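Re: [darnevance-list] Shuttle and parking

On October 20, 2019, the Bristura desk wrote:
> Is there still overnight parking at the hotel for people
> coming in the night before? The August flyer said yes, but
> the web page doesn't mention it.

Yes, there is. The garage on the Lenix Street side is open to anyone with a room in our block. Take a ticket going in and bring it to the front desk when you check in. They will swap it for a pass that covers your whole stay. The block is 138 rooms this year, and the garage can hold up to 4 vans on the lower level. If you are driving a van, write to me first.

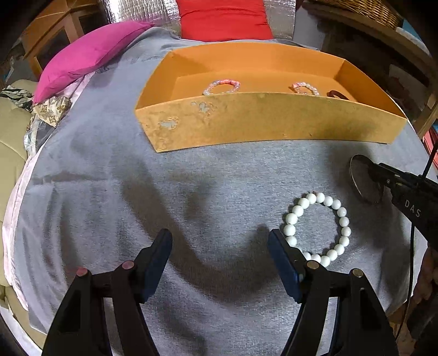 Octavian Pascu

The shuttle from the train station stops at the side door, next to the Radu Room. Registration is in the same hallway. If you are bringing boxes for the dealers' room, use the loading entrance in back and ask for a cart. We have two of them, so please return yours as soon as you have unloaded.

People with one-day badges can't use the garage. The city lot across the street takes cards and coins.

Game sign-ups are a separate thread. Please don't reply to this one with them.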